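Okay, a long one about wooden tables and how to buy one secondhand, so get your coffee first. I've been meaning to write this all week and it's Sunday and the dishes can wait.

We moved to Skilloddale with no table at all. We'd sold the old one, which wobbled, and then we ate off a moving box for so long that the box started to feel like family. I kept thinking the right table would show up. It did, eventually, but I looked at a LOT of wrong ones first.

First thing I learned: go see it in daylight. I drove out to Grewal one evening for a "honey oak" table and loved it under the kitchen lamp. Luckily the seller let me come back the next morning, and by the window it was the color of a traffic cone. I don't mind orange, I've come around to orange, but you want to know what you're signing up for.

Second thing: get down on the floor. I mean it, take your good coat off and crawl under there. The top is what people polish for the listing. Underneath is where you find the old repairs, the missing screws, the gum (so much gum, you guys).

Push on it, too. Put both hands on one corner and lean, then do the next corner. A loose leg bolt is a two-minute fix and you should buy the table anyway. A split where the leg meets the rail is a much longer conversation, and I'd want money off before having it.

Warm orange-brown wood in all three of these. 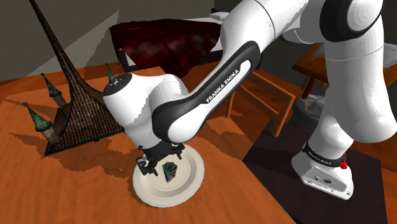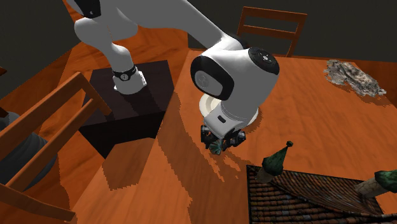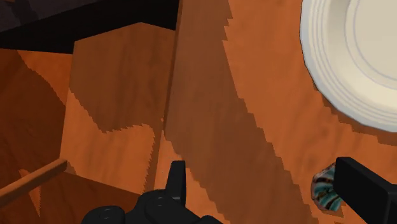
Now, measuring. Everybody measures the table and forgets the chairs. You need room to push back and stand up without taking a lamp with you. I laid newspaper on the floor in the shape of the table and we walked around it for two days, and the cat slept in the middle of it the entire time. Best test I did, and it cost me one newspaper.

Also measure your front door! And the turn in the hallway! A friend in Planamness had hers hoisted up to the balcony with a rope and four cousins. She says it was fun. I've seen the video and I would not call it fun.

On price, since so many of you asked last time: the one we ended up with was listed at 400 and I paid 80 less than that, mostly because it had been sitting in the man's garage since December and his wife wanted her parking spot back. Be nice, be early, bring cash, and bring blankets for the car.

It came from Darnent, by the way, which is a beautiful drive if you take the river road and a miserable one if you don't. There's a bakery past the bridge with a seeded rye I still think about. Buy two loaves.

For cleaning I used a little dish soap in warm water and a cloth wrung out until it was barely damp, then a dry cloth right behind it. Let it rest overnight before you decide it needs anything else. I had a can of stain all ready to go, and in the morning I looked at the table and put the can back in the basement.

If you do oil it, test a spot underneath first, and please lay your oily rags out flat outside to dry. Don't ball them up in the trash. They can heat up and catch fire all by themselves, and my mother has told me this every year of my life.

We can seat 6 now, or more if somebody takes the piano bench. There's a ring on one end from a hot mug (mine, first week, I was so mad at myself) and I've stopped putting the fruit bowl over it.

Anyway, somebody asked about chairs, and chairs are a whole other thread. I've got four that match and two that don't, and I'm still looking. If you see a ladderback with a decent seat anywhere between Grewal and the river, send me a message, I'll come get it.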